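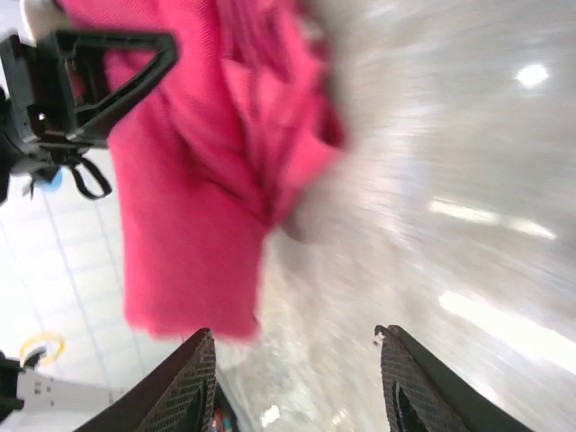

Photo: Plarnanden workshop, Anselmo Condori

Mabula Grip Finger Pads, Series 3: product page and safety notice

We sell a lot of these pads, and we're fond of them, so it pains us a little to put a notice at the top of the page. If you bought your Mabula pads before 23/12/2024, please read all the way down before you run cloth again.

The pads are dark, textured and tapered toward the tip, and they were made for towels, napkins and other soft goods. The trouble is with the clamp screw behind the pad. On pads from batch 46 it can work itself loose after long hours of lifting and swinging fabric, and then the finger closes a hair late. On a single arm you might get a dropped towel and a sigh. With two arms sharing one towel it's a bigger worry, as one side lets go while the other keeps pulling, and the free arm can jerk toward whatever (or whoever) is next to it.

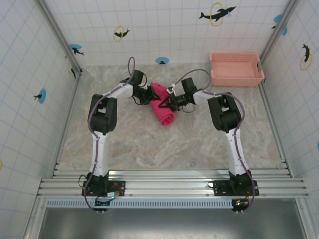
Two arms holding a rolled towel over the work floor.

Our friends at Fundier wrote to us first, bless them, after 14 slips in one long day of towel handling. Nobody was hurt, but one arm did swing into its own rail hard enough to trip the stop.

What to do if you have batch 46 (the number is stamped on the back of the pad):

Stop the arms and switch off the power before you reach in. Please don't try to catch a falling towel by hand, tempting as it is!
Remove both pads and throw away the old clamp screws.
Fit the free Drandwood locking screws, snug but never forced.
Run the first 200 grips at low speed with the guard closed, then check the screws again.

Screw kits go out at no charge, postage included, and you don't need your receipt. Just send us the batch number and your mailing address. Pads sold now already have the new screws fitted.

Sold in pairs. Fits Mabula two-finger grippers only.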